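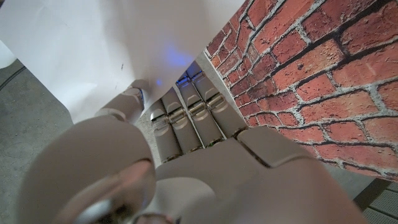 Grultness extends humanoid handling trial at Bramuvton site

Grultness, which makes and repairs display panels, is to extend the use of humanoid robots at its Bramuvton workshop from June. The machines will take on part of the lifting, turning and placing of sheet and panel stock, work that is at present done by hand at floor level.

The first stage involves six members of staff on the day shift. Each has completed 40 hours of training in setting up tasks, stopping the robot safely and correcting a grip. No posts will be removed, and pay grades stay as they are during the trial. 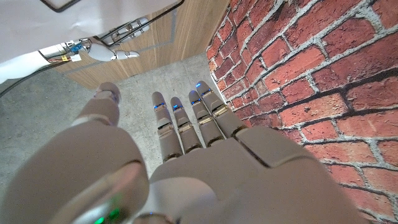

Control software is supplied by Coman. Tasks are taught on the workshop floor by the staff who normally do them, and each task is repeated 144 times under supervision before it is released for daily use. A person remains in charge of every robot and signs off each batch.

Staff moved from handling will spend more of the shift on inspection, edge repair and packing. Rest breaks are unchanged. Job sheets have been rewritten so that faults are recorded by cause, and operators may return any task to manual working without asking a supervisor.

Bramuvton handles about 700 panels a week. Results will be reviewed with staff before a decision is made on the Zasico site, where the floor layout differs and further guarding would be needed.

Enquiries should be sent to the Grultness press office.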